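Print | E-mail

Sorting the cupboard at Weldu

January 24, 2020

The playroom at Weldu has been open for two years, and in that time its crockery has come from every direction. The woman who runs it says parents bring in whatever their own children have outgrown.

"We never bought a set," she says. "You get one bowl from one house and a cup from another -- and the children like that. They pick their colour." 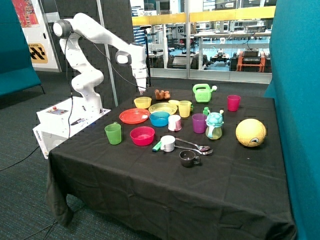

Bowls, cups and plates spread out on the black cloth, with a toy watering can towards the back.

She keeps the plastic plates and bowls for the youngest. Anything cracked goes out in August, before the new families start.

"Spoons are what we lose," she says. "I think they go home in coat pockets." Spare ones can be left at the Troritz entrance.

Print | E-mail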